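Section 6. Running the simulator station at an open day

This section covers the simulator station only. For the real arm and its fencing, see Section 8. Read both before you agree to a floor plan with the venue, as the two stations draw from the same power allowance.

Last revised Apr 14, 2019, following the March open day at Kisania.

6.1 Before the doors open

1. Set the demonstration computer on a table that doesn't wobble, with the screen facing the queue. Leave at least 2 metres between the screen and the front of the queue so people at the back can still see.

2. Plug the computer and the second screen into the same power board. Do not run the tea urn or any heater off this board.

3. Connect the handheld controller by cable. Wireless pairing works in the office but has dropped out in halls with a lot of phones in them.

4. Switch on the computer and log in as "visitor". The visitor account has no access to email or shared drives.

5. Open Lullent from the desktop. The first start after a shutdown can take several minutes while it builds its files. Let it finish. Closing the window part way through means starting again.

6. Check that the version number in the bottom corner matches the one on the yellow card in the equipment case. If it doesn't, use the backup drive.

Note: Lullent does not need the internet once it is licensed. If a licence message comes up, choose "Continue offline".

6.2 Loading the demonstration

1. From the File menu choose Open Demonstration, then Grgić Room. The Stiteck warehouse demonstration is listed as well, but it is too slow for visitors and the menus have not been finished.

2. Set the speed to Half. Full speed looks better from a distance, but first-time users overshoot with it.

3. Set the object limit to 8 or fewer. Above that the picture stutters on the older laptop.

4. Press Reset once. The arm returns to its starting pose and the timer goes to zero.

5. Press View until you reach the wide room view. 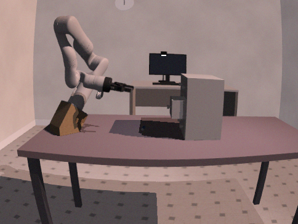
The wide room view is the one to leave up between visitors, and the best one for explaining the task. Stand beside the screen and name the parts people will be steering before you hand over the controller. Most visitors find the gripper without help at the end of the arm, but they tend to miss the drawer sticking out of the left side of the white cabinet, so point to it. The small dark blue object on the table is also easy to lose in the cabinet's shadow. Younger children may need you to put a finger on it. If someone asks about the desk and monitor at the back, tell them these are part of the room model and can't be operated.

Caution: The room view does not show contact warnings. Switch to the close view before a visitor takes the controls, or they will keep pushing the arm into the cabinet and wonder why it has stopped.

6.3 Taking visitors through

1. Give each person one turn on the timer. Families can share a turn.

2. Let the visitor move the arm freely first, well clear of the table top.

3. Ask them to open and close the gripper, then to try the task.

4. If the arm locks, press Reset. Don't try to back it out with the controller - it takes far too long with a queue waiting.

5. Wipe the controller between groups.

Scores are stored on the computer, up to 2,000 turns. Clear the list the night before under Tools, Scores, Clear All. The list does not ask for names and staff should not add any.

6.4 Packing up

1. Export the scores to the USB stick marked SIM.

2. Quit Lullent from the File menu and shut down the computer fully. Do not just close the lid.

3. Coil the controller cable loosely and return it to the grey pouch.

4. Tick off the case list and note any faults on the back of it, including small ones.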